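"향기로 집중력을 산다고요? 저는 영수증부터 봅니다"

사무실 향기 구독 서비스를 끊은 마이브리트 달그렌 인터뷰

마이브리트 달그렌(Maj-Britt Dahlgren)은 약속 시간보다 먼저 와서 창문을 열어 두었다. 블롬크비스트(Blomqvist)라는 번역 회사의 총무를 맡은 지 5년째다. 그 전에는 회계 쪽에 있었다고 한다.

지난 3월, 그는 회사가 2년 가까이 이용하던 향기 구독 서비스 '요루로브(Jorurow)'를 해지했다. 오전에는 감귤 향, 오후에는 삼나무 향을 내보내 직원의 집중력을 높여 준다는 서비스다. 요금은 한 달에 259유로였다.

"처음부터 이상하다고 생각했어요. 영업 담당자가 가져온 자료에 그래프가 있었는데 세로축에 단위가 없더군요. 뭐가 올라간다는 거냐고 물었더니 '웰빙 지수'라고 했어요. 그 지수는 누가 만들었냐고 하니 자기네 회사랍니다."

그런데도 계약은 성사됐다. 달그렌은 그 대목에서 어깨를 으쓱했다. "대표님이 전시회에서 맡아 보고 좋아하셨거든요. 저도 냄새가 좋다는 데는 이의가 없었어요. 냄새가 좋은 것과 번역가가 오타를 덜 내는 건 다른 얘기죠."

그가 해지를 준비한 방식은 소박하다. 동료 20명에게 설문지를 돌렸고, 그중 4명이 두통을 적어 냈다. 기기가 고장 나 한 주 동안 꺼져 있던 적도 있는데, 설문에서 그 사실을 알아차렸다고 답한 사람은 없었다.

기자도 그 설문지를 읽어 보았다. 솔직히 말해 대단한 증거는 아니다. 문항은 몇 개 안 되고, 두통의 원인이 향인지 모니터인지 마감인지 구분할 방법도 없다. 이 점을 지적하자 그는 순순히 인정했다.

"맞아요, 허술하죠. 하지만 돈을 받는 쪽이 증명해야 하는 것 아닌가요? 저는 안 쓰겠다는 사람이고요. 증거가 똑같이 허술하면 저는 싼 쪽을 고릅니다."

반대 의견도 들어 보았다. 공간 컨설팅 회사 에데르(Eder)에서 일하는 메르타 호블란드(Märta Hovland)는 총무 담당자들이 효과를 너무 좁게 본다고 했다. 전화로 만난 그의 말이다.

"사람들은 사무실에 들어서는 순간 이미 판단을 끝냅니다. 손님이 받는 첫인상을 오타 개수로 잴 수는 없잖아요."

그러면 무엇으로 재느냐고 물었다. 호블란드는 고객사의 재계약률이 높다고 답했다. 구체적인 수치를 부탁하자 영업 비밀이라고 했고, 나중에 이메일로 보내 주겠다던 요약본은 오지 않았다. 에데르가 향기 업체에서 소개 수수료를 받느냐는 질문에는 "업계의 일반적인 관행 수준"이라는 대답이 돌아왔다.

달그렌에게 이 말을 전했더니 한참 웃었다. "손님이요? 우리 회사에 손님이 몇 분이나 오신다고요. 원고는 다 메일로 오는데."

그렇다고 그가 사무실을 꾸미는 일 자체에 반대하는 것은 아니다. 해지로 남은 예산 가운데 일부는 의자 수리에 썼고, 일부는 꽃값으로 돌렸다. 꽃이 생산성을 올려 주느냐고 묻자 단호하게 고개를 저었다.

"전혀요. 그런 말을 하는 순간 저도 그래프를 그려야 하잖아요. 그냥 예뻐서 사는 거예요. 예쁘다는 말에는 세로축이 필요 없고요."

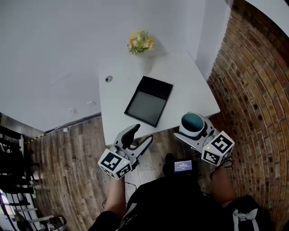
흰 탁자 위 꽃병에 꽂힌 노란색, 주황색, 흰색 꽃.

꽃에도 불만은 따른다. 꽃가루 알레르기가 있는 동료가 백합은 빼 달라고 했고, 물 가는 당번을 두고 짧은 언쟁도 있었다. 지금은 달그렌이 월요일마다 직접 간다. 럿소프(Rurthorpe) 지사에서는 같은 서비스를 아직 쓰고 있는데, 그곳 담당자는 해지 얘기를 꺼낼 때마다 다음 분기에 보자고 한단다.

"위약금 조항 때문일 거예요. 우리 계약서에도 있었어요. 작은 글씨로, 부속 문서 맨 뒤에요. 저는 자동 갱신 통지가 늦게 왔다는 걸 걸고넘어져서 안 냈어요."

요루로브 측에 해지 절차와 웰빙 지수의 산출 방식을 문의했다. 회사는 "향의 효과는 공간과 개인에 따라 다르게 나타날 수 있다"고 서면으로 답했다. 산출 방식에 대한 설명은 답변에 들어 있지 않았다.

인터뷰를 마칠 무렵 달그렌은 가방에서 새 전단을 꺼내 보여 주었다. 이번에는 벽에서 새소리를 틀어 준다는 업체다. 그는 뒷면의 그래프를 손가락으로 짚었다. 세로축에 단위는 없었다.

"다음 주에 설명하러 온대요. 일단 오라고는 했어요."

입력 2025. 8. 22.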